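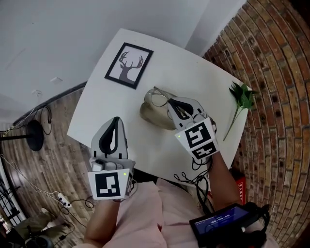

glass pitcher, deer picture, white table

Tap water thread, for anyone else who has moved from Stisten to Pearce and wondered why their tea has a skin on it.

Pearce water is hard. I knew this the way you know Australia is far away. Then I boiled a kettle for a week and found a small beach in the bottom.

The town report calls it "moderately mineralized." So is a driveway.

First thing I tried was the Buvum filter, the kind that screws onto the faucet. It does make the water taste better. It also makes it come out at the speed of a sad story. Filling a pasta pot takes 10 minutes and I have now read the entire back of the box, both languages.

Second thing was leaving water in the fridge overnight, per my aunt. Result: cold hard water.

Got a quote for a whole-house softener from the place over in Amell. $3000, plus salt, forever. I rent. I thanked the man for his time.

What I do now: white vinegar in the kettle every 2 weeks, boil, leave it an hour, rinse twice. If you rinse once you will find out at breakfast.

Glasses get the same treatment, minus the boiling. The shower door I have given up on. It's frosted now. People pay extra for that.

Coffee is fine, by the way. Coffee doesn't care. It's only tea that takes it personally.

Someone asked about the softener salt and whether you can taste it. No idea, see above re: $3000.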